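## Keeping a shared workroom usable

Start with the chairs. A seat holding folders and a phone is a seat people can't use, so give papers a tray on the desk and clear it every Saturday.

Keep one big table bare at the end of the day. Small round tables collect cables underneath. Coil each cable, tie it, and hang it up.

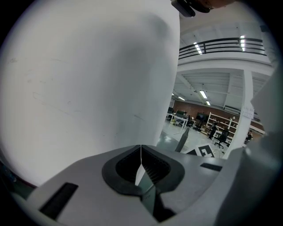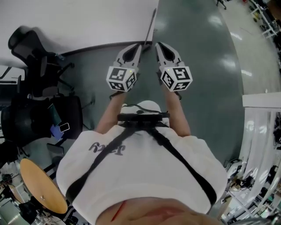

Open shelving works best with like things together and the heavy ones low. Label the shelf edge, not the box, because boxes move. Paper signs taped to a painted column should go up with painter's tape. Ordinary tape lifts the paint.

For scuffs on a hard floor, try a damp cloth and a little dish soap first. Bezawit Hailu uses a clean tennis ball on a broom handle for the stubborn ones.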